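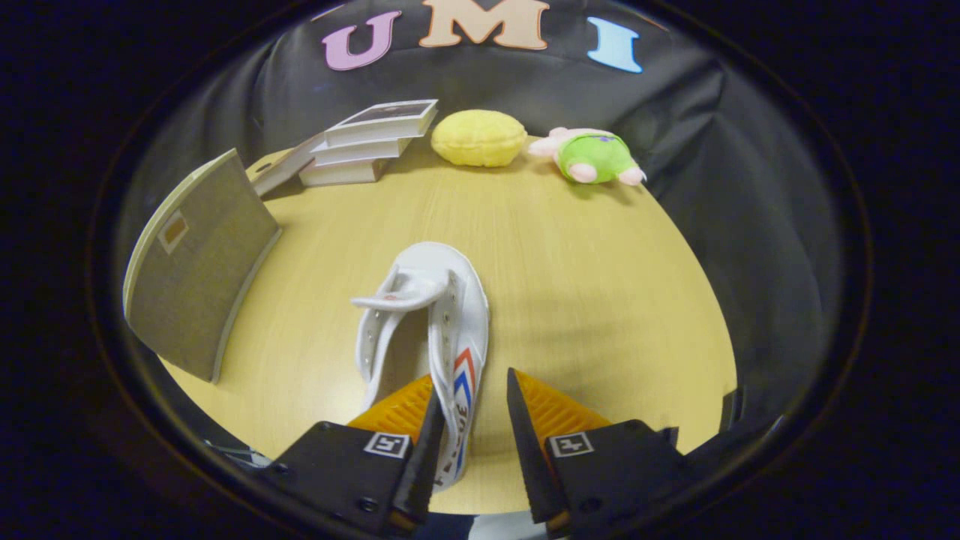 A white high-top between the gripper's two fingers at the Salholm workshop.

The returns room at Trustetti has always been a chatty sort of place, and the people who work there were a little worried, when the grippers came in April, that it would go quiet. It hasn't! Sorters still handle every pair of shoes that comes back to the Salholm building, but six of them now spend part of each shift with a gripper tool in hand, picking up sneakers and setting them down so the machines can learn the job.

"My wrists are happier, I'll say that much," said Tassanee Limsakul, who trains new staff. "Laces are the hard part - they go wherever they like."

The company says all 50 jobs in the room will stay, with the lifting and turning going to machines bit by bit, and the checking and the customer notes staying with people. Staff can sign up for 60 hours of paid training.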